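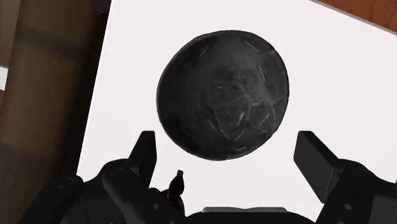 Wrist view in simulation: gripper open, dark sphere between the fingers and the camera's white background.

Rotesard Tabletop Cell – simulation package

The package is for teams that want to test a pick-and-place job before they order an arm. You send us your table size and a list of parts. We build the cell as a rendered model and run your tasks in it.

Price: 2,892 per seat, per year
Object library: 411 models
Setup time: 14 working days from receipt of your parts list

Budget for the arm, gripper and mounting separately. Most buyers start with one seat and add hardware quotes later – Karska and Teixeira mounts are both supported. Custom objects cost 86 each.

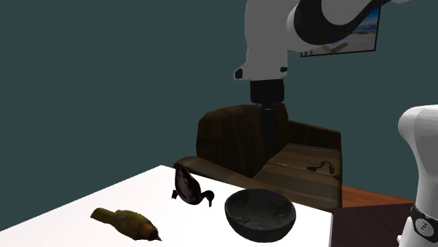 Room view: arm over a white table with a bird figurine, a dark duck figurine and a gray bowl.

Planning notes
Send the part list before the floor plan. Odd shapes take longer to model than boxes. Seats bought in September renew the following September at the same price.

For quotes, ask for Palesa Mthembu. For questions on object models, ask for Kazimír Halás.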